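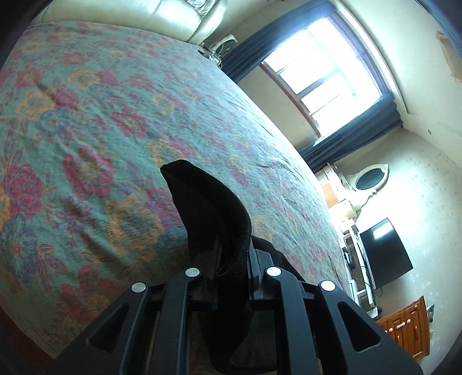

Gripper holding a black sock over the bed, seen from the tool's own camera.

Hand-held gripper lets thin socks slide out between the plates

Asked in Home Builds > Grippers and end tools

I'm building a hand-held gripper at home for recording folding and sorting tasks. The plan is to collect enough recordings to train a small arm later on, but for now it's me holding the tool and picking things up off the bed. It has four flat black plates, with a linkage between the two middle ones that does the pinching. The trigger pulls a cord, and a spring opens it again when I let go.

Thick socks are fine. I can grab one with a fuzzy cuff like the one in the photo and lift it. The trouble is with thin dress socks and anything slippery. They come up a few inches and then creep down between the plates until they drop. Squeezing the trigger harder makes it worse, if anything. The plates seem to spread at the tips when I do that.

What I've tried so far:

Rubber bands wrapped around the middle plates. Good for maybe a dozen grabs, then they roll off.
Coarse sandpaper glued on. It held well but snagged a sweater, so I took it off.
A stronger spring. I don't know why I thought that would help, it only opens the thing faster.

The plates are printed, 3 mm thick, from the Findov files with no changes apart from the holes, which I drilled out to fit the screws I had. Camera is a wide-angle one looking straight down the plates. I'd like to keep the camera where it is since I already have 85 recordings from that position and would rather not redo them.

Is this a pad material problem or is my linkage too loose? And if I add pads, will the change in how it looks on camera mess up the recordings I already have?

Answer 1 (accepted)

Both, but start with the linkage.

You said you drilled out the holes. If the screws can wobble in them at all, the plates will tilt when you pull hard, and the tips open while the base closes. That matches what you describe. Take one screw out and see if it rocks in the hole. If it does, either reprint the plates with the original holes and buy the right screws, or press in a short piece of brass tube as a sleeve. I did the sleeves on mine. It took an evening and the tips now stay together with a full trigger pull.

Then check that the middle plates meet at the tips first. Close the gripper slowly on a strip of printer paper and tug on it. Try it at the tips, halfway down and near the base. The tips should grab before anything else does. If the base grabs first, put a thin shim behind the lower end of each plate or sand the lower part down a little.

For pads, I use silicone sheet, 1 mm, the soft kind sold for lining drawers and baking. Cut it a bit narrower than the plate so the edge doesn't catch and peel. Regular super glue will not hold silicone. Use silicone adhesive or the double-sided tape made for it, clean both sides with alcohol first, and leave it clamped overnight. Wipe the pads with a damp cloth when they pick up lint. Lint from socks makes them slick faster than you'd expect.

About the recordings: get black silicone. Your plates are black already, so from the camera the change will be small. I changed pads partway through a set of over 1000 grabs and kept everything. What did cause trouble was bumping the camera mount, so put a witness mark on the mount before you start taking things apart. If the plates look shifted in the view when you put it back together, fix that before recording anything new.

I would also keep a note of which recordings came before and after the change. If training goes badly you can leave out the older ones and compare.

Comment from the person who asked: Screws rock in the holes, all four plates. The middle two are the worst. Ordering tube.

Comment from the person who asked: Sleeves are in. Thin socks hold for the whole lift now, even before the pads. I'll still do the pads because silk-type stuff slides a little. The paper strip test was useful – mine was grabbing at the base, so I sanded the plates like you said.

Answer 2

Liquid electrical tape. Brush on two coats, let it dry between. Cheap and it doesn't peel like pads do. Not as grippy as silicone but good enough for socks.

Answer 3

I gave up on the printed plates and bought a set of metal ones from Carrilho. No slipping since. They cost more and you would have to move your camera, so maybe not what you want. Also I mostly pick up blocks and cups so I can't say much about socks.

Comment: OP said the camera has to stay where it is.

Comment: I know, I said that. Leaving it here for other people with the same problem.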